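Kitchen robots still slow with small chores, Wultent trial finds

15th November

A robot arm that works on an ordinary kitchen counter can manage some household chores, but it is not yet ready to be left alone with them. This is the opinion of the team at Wultent, which has published the first results of a trial it started in July.

The trial is named Rerkel. In it, one arm is asked to do small jobs which most people do without thinking, such as opening a toaster oven, moving a dish or folding a cloth. Wultent says that 1731 attempts were recorded and that the arm finished 81 per cent of the easiest jobs without help. For jobs with several steps, the result fell to 49 per cent.
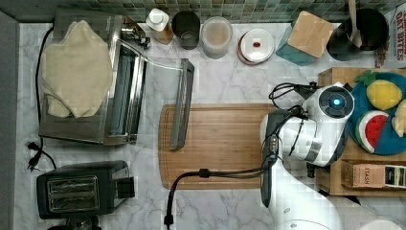 Speed is the other difficulty. A person needs a few seconds to put a cup back in its place, while the arm needed roughly 30 on average. Wultent says it kept the arm slow on purpose, so that people could stand near it safely, and it plans to raise the speed step by step next year.

The company decided not to clear the kitchen before the trial. Many earlier tests were made on clean tables with one or two objects, and the results looked better than they would be in a home. A real counter has cables, jars and boxes standing close together — and the arm must learn to go between them. 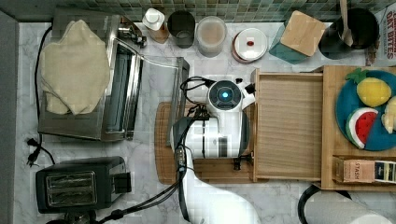
Soft things remain the hardest. According to the report, towels caused more failed attempts than any other object, and glass came second. Heavy boxes with straight sides gave the fewest problems.

Miettinen, a chain of household shops, is following the work with interest. It would like a similar arm to fill shelves after closing time, but says it will not order one before the results with mixed goods are better. Wander, a smaller firm which rents out cleaning machines, has also asked to see the full figures.

Wultent does not give a date for a product. The second part of Rerkel will begin in the spring, with washing up and the emptying of shopping bags added to the list of chores.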